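How to wash, dry and store tablecloths so they last

A decent cotton tablecloth will get through years of family meals if it is washed at the right temperature, kept out of the dryer when it can be, and put away properly clean. Most of the ones that end up as drop sheets have been ruined by heat, either from the wash or from an iron going over a stain that was still there.

These instructions cover cotton, linen, polyester blends and wipe-clean cloths. They don't cover antique lace or anything hand embroidered, which should go to somebody who works with old textiles.

What you need

A bucket or laundry trough
Liquid laundry detergent
Bicarb soda
White vinegar
Dishwashing liquid
An oxygen-based soaker (not chlorine bleach)
A soft nailbrush or old toothbrush
A clothesline or a wide airer
An iron and a spray bottle of water

Step 1: Find out what the cloth is made of

Check the label first. If it has been cut out, wet a corner. Cotton and linen darken and soak up the water straight away, while polyester lets it sit in a bead for a moment before it spreads. A wipe-clean cloth has a smooth coated face and a woven or fuzzy back.

Linen creases sharply when you scrunch it in your fist and stays creased. Cotton creases too, though the lines are softer. A blend will mostly spring back.

If you are still unsure, treat it as a cotton blend and wash it in cool water.

Step 2: Test bright colours before the first wash

Reds, oranges, deep blues and black are the ones to watch. Dampen a white rag, press it hard on an inside hem for 30 seconds and look at it. If any colour has come across, wash the cloth alone in cold water for the first few washes.

Patterned cloths need this more than plain ones. A strong red printed beside a pale yellow will show even a small amount of bleeding, and once it has dried into the lighter area it is very hard to shift. Test each of the dark colours separately, because one dye may hold while another runs.

My red and white check from the market at Flerncombe bled for four washes and has been fine ever since. I now wash it with the tea towels.

Step 3: Deal with spills at the table

Blot with a paper towel or a clean cloth, working from the outside of the spill in. Rubbing pushes it further into the weave. For anything thick, such as gravy, custard or tomato sauce, lift it off with the edge of a spoon before you blot.

Slide a folded tea towel underneath if you can reach. It will catch what comes through and save a timber table from a mark.

Red wine can be covered with bicarb soda and left until the meal is over. Salt does much the same job but it can scratch a polished table if it gets underneath. Leave greasy spills alone once you have blotted them, as adding water at this point does nothing useful.

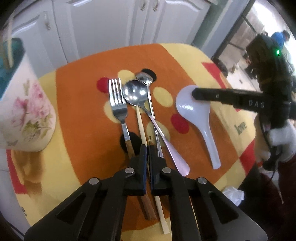
Step 4: Clear and shake

Take everything off the table, including the cutlery, and fold the four corners of the cloth into the middle so the crumbs stay inside. Carry it out and shake it over the grass. Run your hand over the folded bundle before it goes into the machine. A teaspoon is easily missed in a big cloth, and I have had to pay to have one taken out of a washing machine pump.

Do the same with napkins. Check for toothpicks.

Step 5: Treat the stains

Do this the same night if possible. Work from the back of the fabric so the stain is pushed out the way it came in.

Oil, butter and salad dressing: Rub in a few drops of dishwashing liquid, leave for 15 minutes and rinse with warm water. Repeat if you can still see a darker patch.

Tea and coffee: Rinse under the cold tap, then soak in oxygen soaker made up to the strength on the packet. An hour is usually enough. Milky tea needs a bit of detergent as well.

Red wine, beetroot and berries: Brush off the bicarb, rinse cold, and sponge with a mix of one part white vinegar to two parts water. Follow with the soaker. Beetroot may need an overnight soak.

Tomato sauce and curry: Rinse cold from the back, work in liquid detergent and wash. Turmeric will leave a yellow shadow that often fades on the line in full sun, so give it a day or two out there before you give up on it.

Egg, gravy and meat juices: Cold water only. Hot water sets protein.

Candle wax: Let it harden, scrape off what you can with a blunt knife, then put brown paper above and below and press with a warm iron. Move to a clean piece of paper as it soaks up the wax. Coloured candles leave dye behind, which can be dabbed with methylated spirits after testing a hem.

Never mix vinegar with bleach, and don't use two products together unless the label says you can.

Step 6: Wash

Coloured cotton: 30 degrees, normal cycle, medium spin.
White cotton: 40 to 60 degrees, normal cycle.
Linen: 30 to 40 degrees, gentle cycle, low spin, with plenty of room in the drum.
Polyester and blends: 30 degrees, medium spin.
Wipe-clean: do not machine wash unless the label allows it. Use a soft cloth, warm water and a little dishwashing liquid, then wipe again with plain water.

Wash large cloths by themselves or with a few small things. A full-size tablecloth will roll itself around towels and come out with grey patches where the water never got through.

Skip the fabric softener. It coats the fibres and makes napkins less absorbent, and on cotton it seems to hold grease. Half a cup of white vinegar in the softener drawer leaves the fabric soft enough, though some machine makers advise against doing it regularly, so look in your manual.

Before you take the cloth out, look over the places you treated. If there is still a mark, treat and wash it again while it is wet. Don't dry it yet.

Step 7: Dry

Hang the cloth over two lines so the weight is shared and the middle doesn't sag. Peg it by the hems. Give it a good snap first and pull the edges straight with your hands - this saves a lot of ironing later.

White cloths can go in full sun. Put coloured ones in the shade, or hang them wrong side out and bring them in as soon as they are done. In August I get mine out by mid-morning, or they are still damp when the sun goes off the line.

If you have to use the dryer, choose low heat and take the cloth out while it is slightly damp.

Step 8: Iron

Iron cotton and linen damp. If the cloth has dried right out, spray it, roll it up and leave it for half an hour so the moisture evens out.

Fold it in half lengthwise with the right side in, iron both outer faces, then turn it right side out and do the same again. Set a chair on the far side of the ironing board to catch the finished part. Printed cloths keep their colour better if they are mostly ironed on the back.

My neighbour Sigrun Lindholm irons hers on the dining table over a folded blanket and an old sheet, and for a very long cloth it is easier than the board. Check first that the table can take the heat and steam.

Wipe-clean cloths must not be ironed. Creases will drop out if you lay the cloth flat in a warm room overnight.

Step 9: Store

Make sure the cloth is completely dry. A cloth that feels cool to the touch is probably still damp, so leave it on the back of a chair until the next day.

Rolling is best. Use a cardboard tube from a fabric shop, covered with an old pillowcase or acid-free paper, and roll the cloth with the right side out. If you have to fold, refold it along different lines every few months, as fibres weaken at a crease that is never moved.

Keep cloths in a cupboard with some air in it, away from hot water pipes and raw timber shelves. Plastic tubs trap moisture, and a cotton bag or pillowcase is better. Pin a note to each one with the table size it fits.

Common problems

Yellow marks on a cloth that was put away clean: Usually old oil or sugar that didn't show at the time. Soak overnight in oxygen soaker and wash as normal.

Musty smell: Wash with half a cup of bicarb added to the drum and dry outside.

Shrinkage: Cotton may shrink a little in the first hot wash. Pull it to shape while damp. You can get some of the length back but seldom all of it.

Small holes: Darn them before washing, or they will be bigger holes afterwards.

Rust spots: Lemon juice and salt, left in the sun for an hour and rinsed well. White cloths only.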